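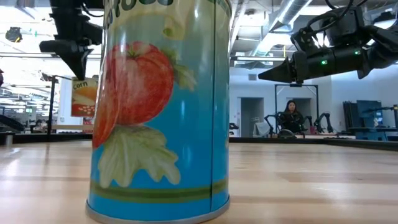
Tomato, leaf, a great deal of sky blue.

Clearing out the tin cupboard in the Clallness flat. I've lived here long enough to have opinions about the water pressure and had never once seen the back of that cupboard. A thread, if you like tins.

First, the blue one. Look at that tomato. Somebody sat down and painted that tomato, with the little green stem and everything, and gave it a frilly leaf underneath for company. Lettuce or cabbage, I've gone back and forth. I have owned worse art in frames.

It's also going to be the last one I open, which is bad housekeeping and I know it.

The cupboard, for those asking (one person, my sister), is 62 cm deep and has a single shelf. Whoever designed it had very long arms or a very low opinion of tenants. Things go in at the front, get nudged by other things, and retire.

Reynaldo Lumbao, who has the other bedroom, maintains there's a system. The system is that his are "on the left-ish". I've asked him to define ish and he's gone to look for his charger.

Rules for today. Every tin comes out. Every tin gets its date read aloud. Anything older than my lease gets a hearing, and anything bulging goes straight outside without one.

Date reading is slower than you'd think. Half of them are stamped on the bottom in dots, so you're holding a tin over your head like you've won it.

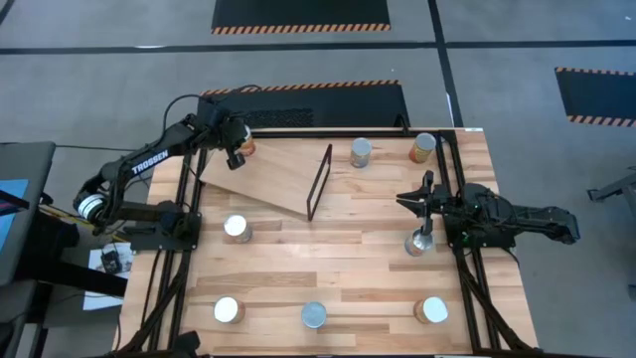
Mid-sort, on the butcher block.

I meant to do neat rows. What I've got is more of a village, everyone with a bit of land between them and one in the back left corner who doesn't come to meetings.

The orange-red and white one in the corner is Reynaldo's. He recognised it at once and was visibly moved. He bought it at Wikedau the week he moved in and has thought about it, he says, "on and off".

The yellow and orange-brown one is mine. I paid over 65p for it, so this was clearly some time ago.

Had a request for more information on the table. It was left by the previous tenant, it's stripy, it weighs the same as a pony, and it's the best thing in the flat by some distance.

The thin board lying at an angle is staying. I had plans to make it a second shelf. It would have given us 22 cm of headroom up top, and then I measured a tall tin, and then I sat down for a bit.

Reynaldo's counter-proposal is something called a Koriler, a sort of wire staircase for tins, so the ones at the back can see over the ones at the front. Like a school photo. I said no quickly and have been looking them up ever since.

They do come in cream.

Verdicts so far — the pale grey one with the whitish lid is in date, so that's supper sorted for some evening when I've run out of ideas. The bluish and tan one is good until July and has been told.

Someone has replied "just eat them". Thank you. We did consider it.

Kettle on. The cupboard's been wiped down and smells strongly of lemon and faintly of 800 previous cups of tea, as it sits right over the kettle. The shelf paper is beyond help, I'm peeling it off in strips.

There's more shelf paper under the shelf paper. Brown flowers. Reynaldo wants to keep it.

We're keeping it. Tins go back in after tea, tomato facing forward.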